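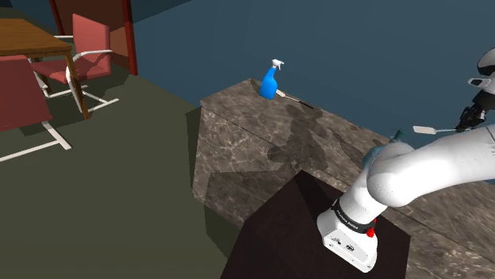
Worktop myths, and what I'd do instead

I have been writing this column long enough to have been sent every cleaning tip going, usually with the word "miracle" attached. September's post was nearly all worktops. I tried what I could on a spare offcut and on my own kitchen, which has suffered worse.

Vinegar on everything

Vinegar is good at limescale. Limescale is mostly calcium carbonate, and so is marble. You can see where this is going. A splash of white vinegar on polished marble or limestone will leave a dull mark, and the dull mark isn't dirt, so no amount of wiping shifts it. The same goes for lemon juice. Granite puts up with more, but I still wouldn't make a habit of it. For ordinary grease use warm water and a small squirt of washing-up liquid, then go over it with a clean damp cloth and dry it off. The drying is the bit people skip, and then they write to me about smears.

Bicarb and vinegar together

The fizz is very convincing. What you have at the end of it is slightly salty water. If you want a mild scourer, use bicarb on its own as a paste, and not on anything shiny. If you want an acid, use the vinegar on its own and keep it on the kettle.

Special stone sprays

Wostier sell one, Idow sell another, and I have both under the sink. I used one on the left of the hob and the other on the right for a month and could not tell you which side was which. Shona Whitelaw wrote in to say the Stumo wipes are better than either. They may be. They are also a wipe, and a cloth goes in the wash and comes out again.

Sealing

You will be told to seal stone every year. Before you buy anything, put a spoonful of water on the worktop and leave it for ten minutes. If it sits there in a bead, leave the stone alone. If it has soaked in and left a darker patch, let it dry out thoroughly and then seal. Wipe off the excess before it goes tacky. I once didn't, and spent a Sunday with a plastic scraper. Laminate doesn't want sealing at all, whatever the man in the shop says.

Oil stains

The poultice method does work, to my surprise, though slowly. Mix bicarb and water to the thickness of toothpaste, spread it over the mark, cover with cling film and tape down the edges. Leave it overnight. Lift it off, rinse, dry, look at it in daylight. Expect to do it again. Mine took three goes and there is still a shadow if you know where to look. Try a hidden corner first on anything polished.

Hot pans

"Heatproof" on a leaflet deserves a second reading. Quartz worktops are bound with resin, and resin scorches. Use a trivet. An old floor tile with felt pads stuck underneath does the job for pennies.

Toothpaste on scratches

No.

Lucyna Kurek asks whether car wax will bring up a tired worktop. It will look lovely for a week. It isn't made for places where you roll out pastry, so I'd keep it for the car.

Next time: descaling the shower head without the sandwich bag.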